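Ticket 424: Web fonts falling back to Courier after Setier update
Status: Closed (vendor issue, worked around)
Reported by: Lemthorpe catalog team
Assigned to: Suqin Fan

2nd December, 9:10
Opened on behalf of Lemthorpe. Since the Setier 6 upgrade, every product page on their site shows headings in Courier. The customer describes the look as "ransom note." They would like it fixed before the holiday sale, and they would like to know who approved it. I can help with one of those.

9:35
Reproduced on the staging server. Fonts load fine in the editor preview and vanish on the published page. Cleared the cache. Cleared the other cache. Setier has a third cache that is mentioned only in the release notes for version 4, so I cleared that too. Still Courier.

10:20
Called Setier support. Was told their software and the Rustcombe font server are "certified partners" and that the fault must therefore be on the Rustcombe side. Called Rustcombe support. You can guess. Both companies have a page on their sites celebrating the partnership, with a handshake at the top. Neither has a phone number for the other.

11:05
Looked at the requests myself. The published page asks Rustcombe for each font by its old short name. Rustcombe renamed everything in its last release and now answers with a polite empty file and a status of 200, so Setier thinks all is well and never raises an error. The log shows over 3000 of these successes since the upgrade.

11:50
Tried the Dong connector, which is supposed to translate between old names and new ones. It does, for the first 100 fonts in the account. Lemthorpe has 120. The headings use number 117, of course.

13:15
Asked Lemthorpe if they could retire 20 fonts. They asked which 20. I suggested the four versions of the same script face. This started a discussion at their end that I was copied on and have muted.

14:00
Workaround on staging: wrote an alias file by hand, mapping old names to new for the fonts the live pages use, and put it ahead of the Dong connector. Headings are back. Tested on the silk flowers category page, since it has the longest titles and the customer complained about that one first.
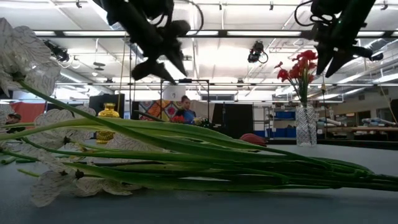
Line breaks are right again and the price no longer lands on top of the "Add to cart" button. Checked in three browsers plus the old tablet from the supply closet, which took long enough that I got coffee.

14:40
Pushed to production. Lemthorpe confirms headings look normal. They also ask if the body text was always that size. It was.

15:25
Sent the request logs to Setier and Rustcombe in one email, both addresses in the To line, so they have now been introduced. Setier replied that the behavior is "as designed." Rustcombe replied with a survey.

16:10
Notes for whoever gets this next: the alias file is in the theme folder, and a Setier update will overwrite it. There is a copy in the ticket attachments. Put it back after each update, then clear all three caches, oldest one last – the order matters and I don't know why.

Closing. Survey not completed.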